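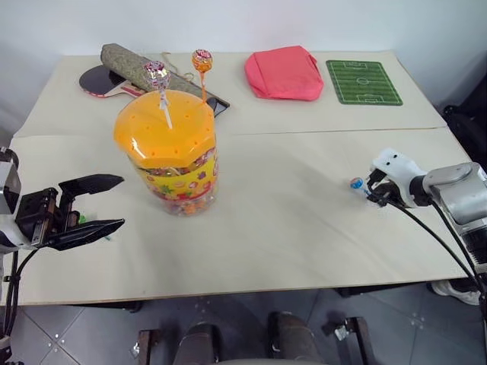 *Chapter last revised: November*

# Chapter 4: Packaging and the Shelf Life of Hard Candy

Hard candy is a glass. Sugar and corn syrup are boiled until very little water is left, and the mass is cooled before crystals have time to form. The result is clear, brittle and stable, as long as it stays dry. Chapter 3 dealt with the boiling. This chapter deals with what happens after the candy leaves the cooling table, when the main threat to it is the water in ordinary air.

A freshly made piece holds about 2 percent water. The air in a kitchen or a shop holds far more than the candy can tolerate for long. Water settles on the surface first and dissolves a thin layer of sugar. The piece becomes sticky. If the surface later dries out, the sugar comes back as fine crystals and the candy turns cloudy and rough, a fault called graining. Stickiness and graining are both surface faults at the start, but graining works its way inward.

## 4.1 The two layers of protection

Most hard candy sold in quantity has two barriers. The first is the wrapper on each piece. The second is the jar, bag or tin that holds the pieces together. Students often assume that the outer container does most of the work. In a sealed jar it does, but a jar on a counter may be opened many times before it is empty, and each opening lets in a fresh charge of air. From then on the wrapper matters more.
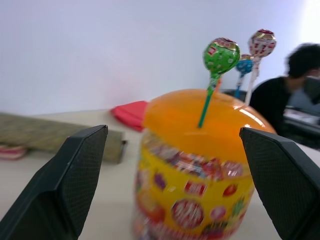 **Figure 4.2** Wrapped candies in a plastic jar with an orange lid.

Wrappers differ a good deal. Waxed paper is cheap and twists well but lets moisture through at the folds. Clear film is a better barrier and shows the color of the candy. Films with a thin metal layer are better again, and they block light, which slows the fading of some colors. A twist wrap of any material leaks at the ends. A heat-sealed wrap leaks much less, but the machine is slower to set up and costs more to run.

## 4.2 A storage trial

The results in this chapter come from a trial at the Prirnel works, a mid-sized maker of fruit drops. Two lots of 1,000 pieces each, 2,000 in all, were stored in a room kept at 80 percent relative humidity. One lot was twist-wrapped in waxed paper and the other was heat-sealed in film. Both came from the same boil.

The paper-wrapped lot was sticky at the ends first, where the twist was loosest. The sealed lot held its surface well, apart from a few pieces with faulty seams. Note that the faulty pieces did worse than the paper-wrapped ones – a small amount of water that gets into a tight wrap has no easy way out again. 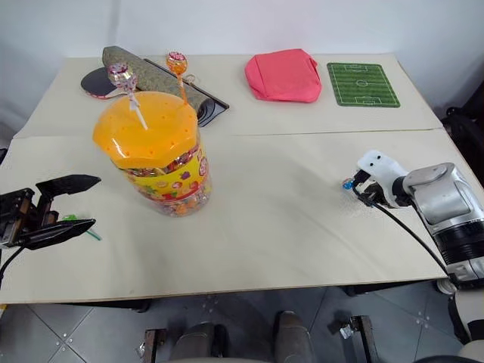

The Verirby plant later repeated the work with softer, higher-moisture candies and found a smaller gap between the two wraps. Softer candy begins closer to balance with the air, so it has less water to gain. Section 4.3 explains how to find that balance point for a given recipe and how to choose a wrap to suit it.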